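Event Management and Marketing
Unit 7 Handout: Sponsorship Agreements and the Cancelled Event
Course leader: Josée MacLeod
Version of 31/10/2018

Purpose of the unit

This handout supports the lecture on sponsorship agreements for outdoor events. It should be read before the seminar, together with the sample contract distributed in Unit 6. Students are expected to understand how a sponsor's rights are described in writing, how those rights are affected when an event is shortened, moved or called off, and what an organizer can reasonably offer in return.

Ticket refunds are covered in Unit 8 and are mentioned here only where they affect the relationship with a sponsor.

1. What a sponsor buys

A sponsor pays for a set of rights. These usually include the use of the event name in the sponsor's own advertising, a place for its name on printed and online material, a physical presence at the site, and a number of guest passes. The largest sponsor may also have its name joined to the event or to one of the stages.

Students often assume that the value of a sponsorship lies in the days of the event itself. In practice a good part of it has been delivered before the gates open. Posters have been printed, announcements have gone out, and the sponsor's name has been in front of the public for weeks or months. When an event is cancelled at short notice, the first question in any discussion between the parties is how much of the package has already been used.

For this reason the agreement should contain a schedule that lists each right separately and states when it is considered delivered. A single fee set against a general description ("headline partner benefits") gives neither side a basis for calculation.

2. Payment stages

The common pattern is payment in three stages: on signature, at a fixed point before the event, and after the event on receipt of a report. Organizers tend to ask for more of the fee early, as deposits to performers and suppliers fall due well before ticket income arrives. Sponsors prefer to hold back a larger final payment.

The final payment is the one most often disputed. If the agreement says it is due "on completion of the event," a cancellation may release the sponsor from paying it at all. If it says "on the date of the event," it may be due whether or not the event takes place. Students should be able to explain the difference and to redraft either wording.

3. Teaching case: the Althorpe food and music weekend

The following case was prepared for this course. The Althorpe weekend was planned as a two-day outdoor event in March with a daily capacity of 4000. Its main sponsor was Niveo, a maker of chilled drinks. A second sponsor, the catering firm Hnatiuk, paid a smaller fee and also held the right to run the main food area, where it expected to earn most of its return through sales.

Thirteen days before opening, the organizer announced that the number of food traders had been cut from 38 to 20. The reason given was a delay in the site's water supply. A few days later it became known that the roasting pits, which had been the center of the advertising, would not be available either. Comment online was heavy, and the affair was soon known as Porkgate. The organizer, under its commercial director Conall Quinlan, cancelled the second day and went ahead with the first.

Both sponsors wrote to the organizer in the following week. Niveo argued that its name had been linked to a public failure, and asked for the return of half its fee. Hnatiuk accepted that the first day had been delivered but claimed for stock, staff and lost sales on the second. The organizer replied that both agreements contained a clause on events outside its control.

4. Events outside the organizer's control

Most agreements excuse a party that cannot perform because of something it could not prevent. The clause normally gives a list (storm, flood, fire, national mourning, order of a public authority) followed by general words. Three points should be noted.

First, the list matters. Weather is not always included, and where it is included it may be limited to "severe" or "exceptional" weather. An agreement that leaves such words undefined invites argument. Some organizers now name the person who is to decide, such as the site safety officer.

Second, the clause will often not cover a failure by the organizer's own suppliers. In the Althorpe case the water supply had been arranged by a contractor. Whether the delay was outside the organizer's control depends on what the agreement says about contractors, and on what steps the organizer took when it first learned of the problem.

Third, being excused from performance does not settle what happens to money already paid. This should be dealt with in a separate clause. Many short agreements have no such clause.

5. Site access and ground conditions

Access is a frequent source of partial cancellation and is given too little attention in sponsorship contracts. A sponsor with a physical stand needs to bring in vehicles, often over unpaved ground, and usually within a narrow period before opening.
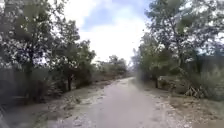 The agreement should therefore state who is responsible for temporary roadway, who pays if additional surfacing is required, and what the sponsor receives if it cannot set up by an agreed hour. A sponsor that arrives on time and is held at the gate until the afternoon has lost part of what it paid for – even though the event itself has not been cancelled.

6. Remedies other than money

A refund is seldom the only answer, and it is seldom the one an organizer can best afford. Alternatives include a reduced fee for the following year, additional rights at another event run by the same organizer, or access to the mailing list for a single approved message. The last of these must be checked against the consent given by ticket buyers when they registered.

The offer should be made early. Sponsors who learn of a cancellation from the press are less willing to accept an alternative, and the agreement should require notice to sponsors before any public statement. In the Althorpe case notice reached Niveo two hours after the announcement.

7. Preparation for the seminar

Students will work in pairs, one acting for the organizer and one for either sponsor. Each pair should bring:

– a schedule of Niveo's rights, marked to show which had been delivered by the date of the announcement
– a redraft of the final payment clause
– a letter of no more than one page from Conall Quinlan to Hnatiuk, proposing a settlement

Written work is to be handed to Josée MacLeod at the start of the seminar. Late work will be read but will not receive a mark.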